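Home Builds > Arms and Grippers > Simulating before I cut any wood

hutow_shed
Posted Thursday, 9:14 pm

Back with more of the bathroom project. For newcomers: I want an arm on a pedestal in the downstairs bathroom that can tidy the top of the toilet tank. My wife has asked me to prove it in simulation before I bring a saw into the house. She knows me.

Pedestal height in the sim is 79 cm. I tried 30 grasps on the metal frame and 29 of them closed on something. I'm not proud of what the last one closed on. 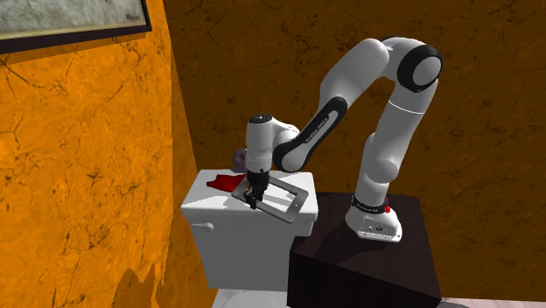 Gripper down at the near bar of the frame, elbow way up high. Walls are whatever the texture randomizer felt like.

Question for the group: is this pedestal too close to the tank? The forearm has to come down very steeply.

koltard
Posted Thursday, 9:40 pm

Too close. You've got the arm folded over like a heron. Move the box back a hand's width and let it reach.

Also, who chose that orange?

amaral_b
Posted Thursday, 9:52 pm

Disagree with koltard. Steep is what you want for a thin flat thing on a lid. Come in at a slant and you'll shove it straight off the back and take the paper roll with it, if that's what the lavender thing is.

I'd worry about the red cloth. It's touching the frame. Grab one, get both.

koltard
Posted Thursday, 10:03 pm

You can reach further AND keep the gripper vertical. That's what the wrist is for.

hutow_shed
Posted Thursday, 10:20 pm

It is toilet paper, yes. The cloth stays. Real bathrooms have cloths in them.

Hamdia Bogale
Posted Thursday, 11:31 pm

Does your sim lid have the same friction as a real glazed one? I ran 189 tries on a tray in Pralari with the default values and it was flawless. On my actual counter the tray went skating into the sink.

hutow_shed
Posted Friday, 7:05 am

Friction is at default. I was having such a nice week.

amaral_b
Posted Friday, 7:18 am

Tape a ruler to the real lid, tilt a piece of scrap metal on it and see when it slides. Then argue with koltard about the box.

koltard
Posted Friday, 7:30 am

Box goes back. Still waiting on the orange.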